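Courses > Community Management > Unit 2 > Reserves and Fees

Unit 2 handout: How a planned community pays for its amenities

A buyer in a golf or retirement community usually signs up for two costs: the purchase price and a regular fee to the owners' association. The fee covers mowing, pool care, insurance and staff. Part of it should also go into a reserve fund for large repairs.
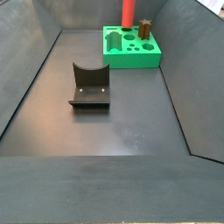 Unit 2, gray open-topped bin.

Our working case is Calloway, a gated community of 556 homes with a clubhouse, one pool and 7 tennis courts. Each home pays $200 a month. Multiply it out and the association takes in $111,200 a month before late payments.

Work through these before class:
- How much of the monthly total would you put in reserves?
- Should owners who never use the courts pay for resurfacing them?
- What changes if the golf course belongs to a separate club?

On the last point, read the Brillham bylaws in your packet. Golf dues there are optional, but every owner pays for the road to the course.
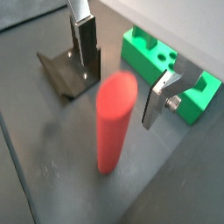
Iñaki Soler asked whether the developer pays the fee on homes that haven't sold yet. It depends on the founding documents, so check the section on unsold lots.

Comments

Rosalía Quintana: Is the Brillham packet the same one we used in Unit 1?

Taras Palamarchuk: I get a different total if the clubhouse staff are paid by the club. Can we cover that in class?

Contact the course office | Back to top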